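Bin storage

Bin storage, also called open-bin or mixed-bin storage, is the practice of keeping small household objects together in a rigid container with an open top. It differs from drawer storage, in which the container slides inside a piece of furniture, and from shelf storage, in which objects stand separately and remain visible from the side. Bins are used in homes, schools, repair shops and secondhand stores.

Form

A storage bin is generally rectangular, with four upright walls and a flat floor. In some designs the back wall is taller than the front, which keeps objects from falling behind the bin and leaves the front low enough to reach over. Plain gray finishes are common, as small items of most colors show clearly against them. Painted surfaces tend to chip and scuff along the lines where objects are dragged or dropped.

Contents

Mixed bins typically hold cups, scoops, small toys, figurines and loose parts of larger sets. Long or flat objects are often leaned against a side wall, while round ones settle on the floor of the bin. Because the contents are not divided, an object may rest on or inside another, and its position changes whenever something nearby is removed.

Sorting

Household manuals distinguish between 2 methods. In sorting by use, objects needed for the same task are kept together. In sorting by size, large pieces are placed first and small ones are added in trays or pouches. The Dolton system, adopted by the Cisneros chain of secondhand stores, combines both methods and limits each bin to 25 objects. A revision dated 29 February 2020 added a separate bin for fragile items. The Kamero catalog of home storage lists over 1,000 containers under 4 headings: open, lidded, stacking and divided.

See also

Drawer organizer
Toy chest
Sukari box 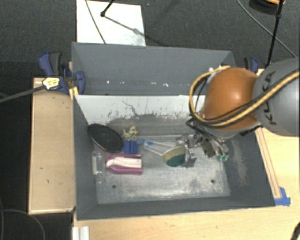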